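Opinion

Buy the cheaper gripper twice

There is a habit in our trade of comparing grippers the way people compare cars. You put two data sheets side by side, look at the force, look at the stroke, look at the price, and pick the one with the better numbers. I did it that way for years. I now think most of those numbers tell you very little about what a small two-arm bench can do, and that a workshop with limited money should spend it on a matched pair of plain two-finger grippers and a long stretch of testing time.

I work with Dellau, where we fit out benches for repair shops and small packing firms. Last November we set out to choose between two grippers for a pair of light arms. One was the Florumer, a well-made thing with a force sensor in each finger. The other was a set of simple jaws from Hedegaard with no sensing at all beyond the motor current. The Florumer cost more than the arm it was meant to go on. For the price of one we could have both arms fitted with Hedegaard jaws and still have money left for spare fingertips.

We ran 108 trials with each. The tasks were dull on purpose. Pick up a spoon, move a bowl, fold a cloth, handle a pair of rubber boots. On the hard objects there was hardly anything between them. The Florumer was gentler with the bowl, and the simple jaws were a little better at the spoon, as their tips are narrower and get under the handle more easily.

The boots were the useful test. Rubber gives way when you squeeze it, and it sticks to a fingertip when you want to let go. One arm can lift a boot by the shaft without much fuss. Turning it over, or setting it down where you want it, is a different job, and it goes far better with a second hand. A single very good gripper dropped the boot or dragged it in 13 of its first tries. Two ordinary ones, once we had the timing right between the controllers, did the same job with far fewer failures. The sensor gave us tidy graphs of the boot slipping. A second arm could take hold of the other end.

Timing was where most of our work went, and it is missing from every brochure I have read. If one arm moves before the other has closed, the rubber twists and both lose their hold. We went through 3 versions of the control program before the arms would wait for each other properly. I would sooner have a controller with a clear log and a slow, steady loop than one with a list of features I can't check.

Cameras are part of the same argument. A wrist camera is good for the last bit of the approach, but the jaws and the object soon fill the view. A fixed camera with the whole bench in sight was more use to us for working out why a grasp had gone wrong. If you can only afford one, I would start with the fixed one.

I am not against force sensing. For glass, or for fruit, I would want it. But a good many shops are being sold it for jobs that do not need it, and then they have nothing left for the second arm.

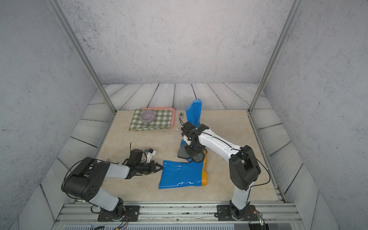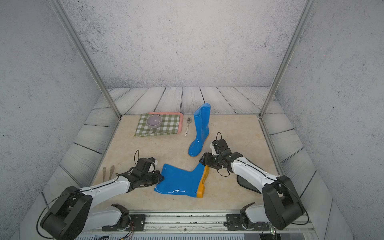 Two arms at the bench, with the blue boots.

Sólveig Frandsen disagrees with a good part of this. She wrote that motor current is a poor stand-in for touch once the gears have worn, and that a pair of jaws which behaves well in its first weeks may behave quite differently after 2000 cycles. At Datimwood they had to set their current limits again and again, she said, and the hours spent on it came to more than the sensors would have cost. She would still buy two arms before one good gripper, but she would put a sensor on at least one of them and let the other follow.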